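Fluvau is a maker of spectacle frames and sunglasses based in Pimummont. It produces acetate and titanium frames in small runs, sold through independent opticians under the house name and under a second line, Otavon, introduced for narrower faces.

Acetate fronts are cut from sheet, tumbled for 148 hours and fitted with riveted hinges. The sides carry a wire core — usually nickel silver — which allows the optician to adjust the bend behind the ear. Each style is limited to 320 pieces per colour. 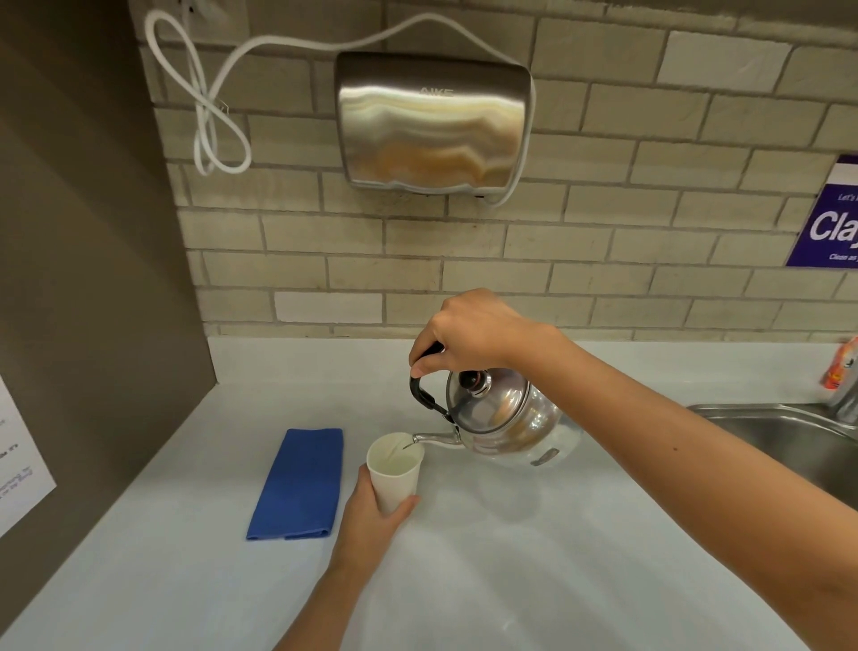
Titanium models are made at a separate workshop in Shezi, where the parts are joined by laser welding. The lightest of these weighs 17 grams without lenses. Bridge widths range from 17 to 19 mm, and most fronts accept prescription lenses.

The Otavon line was first shown in September and now accounts for 19 of the styles in the catalogue. Spare sides, screws and nose pads are supplied for discontinued models while stocks last.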